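I had been looking forward to the Surkach open day since February, and I'm happy to report that it was worth every mile. The drive from my place is 414 miles round trip, I left before sunrise, and I'd do it again next weekend if they'd let me in!

For those who don't know it, Surkach is the automation lab on the upper floors of the old Coutinho building in Cliswood. They open the doors once a year. The woman at the front desk told me 771 people had signed up for a slot, and by the time I got my sticker and my paper map the stairs were packed with families, students, and a good number of retired machinists like me who wanted to see what's coming.

I went in with one question. Can these things do a chore yet? I mean the boring stuff, picking up after the kids, sorting a parts bin, putting one thing where it belongs and then going back for the next. I've seen plenty of videos. I wanted to stand next to it and see for myself.
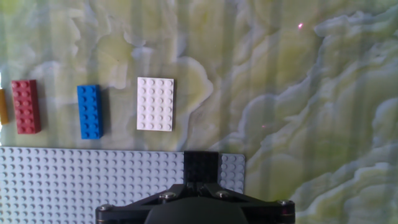 The room I liked best was at the end of the second floor hallway, and I ended up staying in there for two sessions. Arlindo Medeiros was running it, and he has the patience of a kindergarten teacher. He calls the whole thing "the tidy-up problem." A toy brick is small, it has to be grabbed square, and it has to go down onto the studs at just the right angle or it rocks and pops off. Any four-year-old can do it while talking about dinosaurs. For a machine it's a real workout, and a pretty fair stand-in for a lot of bench work - fitting a cover, seating a connector, loading a tray.

I asked him why they didn't just use one of the fast machines from the Jinton room next door (more on that in a minute). He laughed and said those are wonderful as long as every part shows up in the same spot every time. My kitchen floor has never once worked that way, so I took his point. 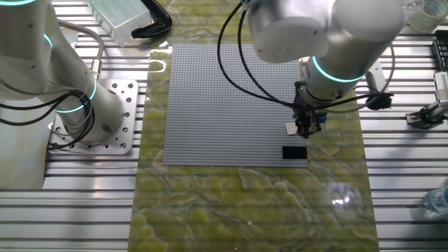
Shop people will want to know about the approach, so let me try to get it right. I spent thirty years around presses and mills, and the hard part was always the last quarter inch. Getting a tool close to the work is easy. Watching the black gripper just over the right side of that big gray baseplate, with a little white brick by its metal fingers, I caught myself holding my breath! Arlindo said the arm has to slow way down at that point and feel its way in, and that a miss by the width of a fingernail is still a miss. He was very open about the failures too. Some days are good, some days they spend the afternoon chasing one bad setting.

So, can it do the chore? My answer is "sort of, and I'm thrilled." It's slow. My granddaughter would clean up a whole bucket while the arm thinks about its second brick. But I remember the first computer-run lathe we got, and how we all stood there making jokes about it, and I remember how long the jokes lasted.
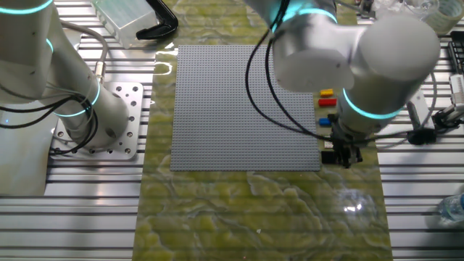
Bare baseplate, with the bricks on the mat beside it.

The Jinton room was fun in a different way, all speed and noise, boxes flying down a belt. Great for the kids. I stayed ten minutes and went back down the hall.

If you plan to go next year, take the early slot, wear good shoes, and eat before you come. The coffee cart ran out of everything except tea by noon. Parking behind the Coutinho building is free but the entrance is easy to miss, look for the loading dock and turn right after it.

Comments (3)

benchvise_ray
Great write-up. Did he say anything about sorting mixed hardware? I have coffee cans of screws going back to my dad's time and I'd pay good money.

Dot in Ohio
My grandsons would have camped out in that room. Is there a minimum age for the open day?

benchvise_ray
@Dot they let my neighbor's six-year-old in last year, just had to stay with a grown-up.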